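Boarding Kennel Walk-Through Checklist (with my comments)

Filled in at Lolow Boarding, March 29, 2018

Okay, so a bunch of you asked for the sheet I carry around when I check out a place for our dogs, and I finally typed it up. I used it most recently at Lolow, out on Kocabaş Road, and I've left my comments in under every item so you can see how I fill it in. We have a beagle mix who digs and an old spaniel who can't hear a thing, so if your dog is a normal dog you can skip some of my fussing!

How I mark things: OK means I'd leave my dog there today. ASK means I had a question and wrote down what they told me. FIX means I'd want it changed before drop-off.

PART A: GETTING IN THE DOOR

1. Outside gate closes and latches by itself
OK. I let it swing on purpose and it clicked shut behind me. Try it from wide open and also from nearly closed, because plenty of gates will latch from one and just bounce off from the other.

2. A second door or gate between the lobby and the dogs
OK. There are two gates before you get to the runs and a sign asking you to wait for one to close before opening the next. I watched a guy come in with a Lab and the girl at the desk stopped him, very nicely, until the first one was shut. That made me happy.

3. Leashes on in the lobby
OK. Hooks along the wall with spare slip leads for people who show up carrying the dog and a broken leash (me, last November).

4. They ask for shot records before anything else
OK. I hadn't even sat down. She wanted rabies, distemper/parvo and kennel cough, with the vet's name on the paper. She would not take my word for it and I would not have wanted her to.

5. Somebody writes down an emergency number that isn't yours
ASK. There's a line for it on the form but it was blank on the sample one they handed me. I asked and was told they fill it in at drop-off. Fine, but I'd bring it with you already written out.

PART B: THE RUNS

6. Floors in good shape, no cracks, good drainage
OK mostly. Sealed concrete with a slope to the back. One corner run had a chip by the drain that I could get my fingertip into, and that's the kind of spot that never really gets clean. I mentioned it. They put me down for a different run, so I didn't mark it FIX.

7. Solid panels between neighbors, at least at dog height
OK. My beagle will fence-fight with a garden gnome, so I care about this one a lot. You can have wire up top for air, but nose level should be solid.

8. Latches a clever dog can't work
FIX. They use the Bomia lift latch on the older runs, and I know that latch, and so does my dog. Lift, nudge, gone. The newer runs have a slide bolt with a clip through it. I asked for a clip on ours and they went and got one while I stood there.

9. Bed is up off the floor or thick enough to matter
OK. Raised cots. You can bring your own blanket, with your name on it in marker. The washing machine eats socks at my house so I assume it eats blankets at theirs.

10. Water bowl clipped to the side
OK. Full, clean, no slime on the inside edge. Put your finger in! Everybody looks at the bowl and hardly anyone touches it.

11. Nothing sharp inside
OK. I run my hand along the bottom of the wire with a tissue. If it snags, it'll snag an ear.
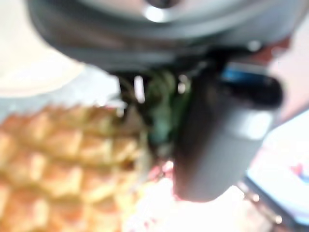

How long should I plan for a walk-through at a boarding kennel?
Give it 30 minutes if they're expecting you, and go in the middle of the morning once the feeding and the first cleaning are done. You want to see dogs settled in, and you want the staff to have time to talk. If the whole tour is over before you've gotten your coat unzipped, ask to go back through slowly.

PART C: AIR, HEAT AND NOISE

12. Smell
OK. It smelled like dog and a bit like cleaner. What I don't want is ammonia that makes my eyes sting, and I also get suspicious of heavy perfume spray. Get down low and take a sniff down there, where the dogs are breathing it.

13. Thermometer where the dogs are
ASK. There was one in the office and one in the hall, none in the back row. They said the back row runs off the same heat. Probably so, but I asked whether they'd hang one back there and she wrote it on her list in front of me.

14. Plan for when the power goes out
OK. There's a generator, and they start it up every so often to make sure it runs. I asked who knows how to start it. Everyone on shift, was the answer, and I got to see the instructions taped inside the cabinet door.

15. Noise
OK. Loud when we walked in, then it dropped off quickly. If it stays at full volume the entire time you're there, picture your dog trying to nap in it. For my deaf old lady it's no problem at all, she'd sleep through a marching band.

PART D: THE YARDS

16. Fence height
OK. Six feet all the way around the big yard, and it doesn't dip behind the shed (walk back there, that's always where it dips). Look for things parked against the fence too. A picnic table next to a fence is a staircase.

17. Dig guard along the bottom
FIX. Most of it had wire buried along the line, but the stretch by the hose bib had washed out and I could see daylight under it. Not a big gap, but a beagle only needs a start. They told me they'd have gravel down before our stay, and I'm going to check when I drop off.

18. Shade and shelter
OK. Good trees, plus a roof over one end.

19. Plants
ASK. I saw what I think were daffodils coming up along the outside of the fence. Outside, so not reachable, but bulbs are bad news for dogs and I asked about the inside beds. Those are just grass and mulch. I asked what kind of mulch as well (you don't want cocoa). It's pine bark.

20. Poop picked up
OK. One fresh one, which got scooped while we were talking. You're looking for old ones.

21. Who goes out with whom
OK. Small dogs and big dogs go separately, and there are always two people in the yard when it's a group. I asked what happens if one of the two needs to run inside. The group comes in. Good answer, and she didn't have to think about it.

PART E: TOYS AND CHEW THINGS

I gave this its own part because I've paid for exactly the kind of surgery you're imagining.

22. Toys are too big to swallow
OK. The rule I use is that it shouldn't fit behind the back teeth of the biggest dog that can get at it. A ball that's fine for a terrier is a cork for a shepherd.

23. Nothing coming apart
FIX, small one. Found a rope toy down to the strings in the yard bin. Strings are the worst! She threw it out right there.

24. Textured rubber and plastic get checked for missing bits
ASK. Anything with bumps or ridges is great for bored chewers and also great at hiding a chewed-off piece. Bend it, look down in the grooves, wash it properly. I was told theirs get looked over at night when they go in the sink. I'd do the same at home, by the way.

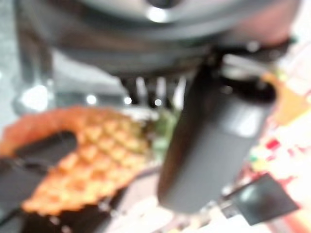 Orange, with raised diamond-shaped bumps.

25. Toys from home are labeled and stay with your dog
OK. They go in your dog's own run and don't go out to the group yard. I only send things I wouldn't cry over.

PART F: FOOD AND MEDS

26. Food stored closed and off the floor
OK. Lidded bins, scoops hanging up. The house kibble is Grunik. We bring our own food because the spaniel's stomach has opinions, and they don't charge extra for that.

27. Your feeding instructions are posted at the run
OK. Card on the door with the dog's name, amount, time and anything weird. I noticed they initial each meal. If your dog skips dinner you can find out which dinner.

28. Meds log
OK. Separate sheet, kept with the medicine. Bring it in the bottle from the vet, please don't do the baggie thing. I did the baggie thing once and got a talking-to that I deserved.

29. Leftovers picked up
OK. No bowls sitting around with ants in them.

PART G: PEOPLE

30. Someone on the property overnight
OK. Edeltraud Sauerland runs the place and lives in the house right next to the runs, and she can hear them from her bedroom whether she likes it or not (her words). I've been to places that lock up at supper and come back at sunup. Some dogs are fine with that. Mine would redecorate.

31. Which vet they use, and how far
OK. It's posted by the phone. They'll call yours first and use theirs if they can't get through. You sign a page about how much they may spend before reaching you. Read that page! Pick a number you mean.

32. Fire extinguishers and a way to get dogs out
OK. Tags up to date on the ones I looked at, leads hanging at both ends of the building. I asked where the dogs would go and was told the big yard, farthest corner.

33. They let you see everything
OK. I asked to look in the isolation room and was shown it through the window, which is right, you shouldn't be tramping in there and then petting other people's dogs. It was vacant and clean.

MY TOTALS AND WHAT I DID ABOUT THEM

The FIX marks were the latch (done while I was there), the dig guard and the rope toy (also done). Out of the ASK marks, the only one I'm still chasing is the thermometer. I booked the stay anyway, a short one first so the beagle can have a trial run, and I'll add a note under number 17 once I've seen that gravel.

If you print it, leave yourself more room than I did under the yards, I ended up writing on the back. And take a pen that works in the cold.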